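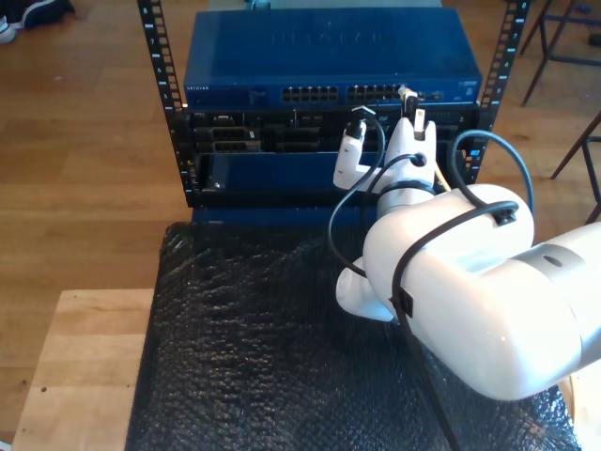 Dorothy Greenwood has guided the arm through the same job 200 times by remote control, and she still won't call it trained. At Plerkon, the job is plugging network cables into a rack. The white gripper goes up to the blue Netgear switch with a connector between its fingers, and Greenwood steers. "I'm the one doing it," she says. "The arm is borrowing my eyes."

February 11, 2026
By Nigel Mellor

Her bosses want it working alone by July. I asked whether it could. "On this rack, maybe. Move the rack two inches and ask me again." And the 50 runs it tried without her? She wouldn't give me a score. "Fewer than the slides say."

484 shares | 12 comments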